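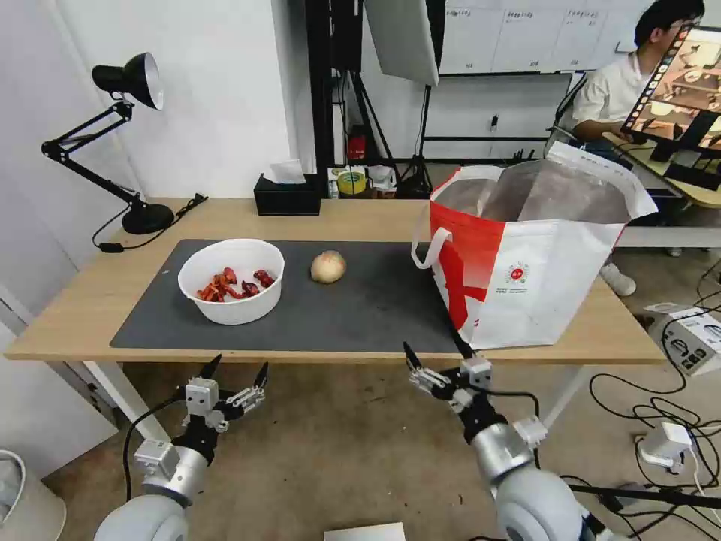 Capítulo 2
La puesta a punto de una celda de dos brazos

¡Por fin vamos a ensuciarnos las manos! En el capítulo anterior hablamos de articulaciones, de sistemas de referencia y de todo lo que se puede hacer con papel y lápiz. Ahora toca la parte que a mí más me gusta: una celda de verdad, con sus cables, su mesa y sus manías, que hay que dejar lista cada mañana antes de pedirle que agarre nada.

La celda que nos acompañará hasta el final del libro se llama Foserix y está en el taller Clultgate. Son dos brazos con pinzas de dedos paralelos, montados frente a una mesa de trabajo, y una tableta o monitor desde donde el operador sigue lo que ve la cámara. La montó Chibuzor Bassey con piezas que en su mayoría ya estaban en el almacén, y el cuaderno de mantenimiento lo abrió Ebere Ajayi el mismo día. Ese cuaderno va por la página 351 y es una lectura estupenda (sí, un cuaderno de mantenimiento puede ser una lectura estupenda, ya lo veréis en los ejercicios del capítulo 5).

2.1 Antes de dar corriente

Empezamos siempre por el suelo. Seguid con la vista cada cable desde el enchufe hasta el equipo que alimenta y separad los que se hayan enredado. Un lazo suelto junto a la muñeca es necesario, porque la muñeca gira y el cable tiene que acompañarla; un lazo que roza la carcasa acaba pelándose. En Foserix dejamos 25 cm de holgura medidos con el brazo recogido. Con menos, el conector sufre en los giros largos, y con mucho más el cable se engancha en la propia pinza – una avería tonta que a Ifeanyi Olaniyan le costó una tarde entera en junio.

Después, las pinzas. Con el equipo apagado, pasad un paño seco por los dedos y buscad holguras en las plaquitas de las mordazas. Si un tornillo cede con la mano, anotadlo antes de apretarlo. ¡Anotarlo primero! Un tornillo que se afloja cada semana nos está contando algo sobre la vibración de esa articulación, y si lo apretamos sin apuntar nada perdemos la pista.

2.2 Mesa, luz y cámara

El tapete oscuro se coloca siempre en las mismas marcas. Sobre él los objetos claros destacan muy bien y la cámara los separa del fondo sin esfuerzo; con los oscuros hay que trabajar un poco más la iluminación. Nosotros fijamos el nivel en 400 lux sobre el centro de la mesa y lo comprobamos con el luxómetro en las cuatro esquinas.

Luego viene mi momento favorito: abrir la imagen en directo y mover un solo brazo, despacito, hasta que la punta de los dedos toque la primera marca de referencia. Si la posición leída y la marca difieren en más de 2 mm, se repite la calibración completa de ese brazo. El otro se deja quieto, aunque apetezca moverlo.

2.3 Los primeros objetos

Para la prueba de agarre conviene mezclar formas: algo redondo que ruede, un cuenco con borde, una bolsa que se deforme al tocarla. Tobiloba Yusuf suele empezar por lo redondo, con la pinza a media apertura, y cierra en pasos cortos mientras vigila la corriente del motor.

Última actualización: 7 de febrero de 2025
Este sitio utiliza cookies propias para recordar tus preferencias de lectura. Aceptar | Configurar
© Ediciones Ogundipe · Contacto · Volver arriba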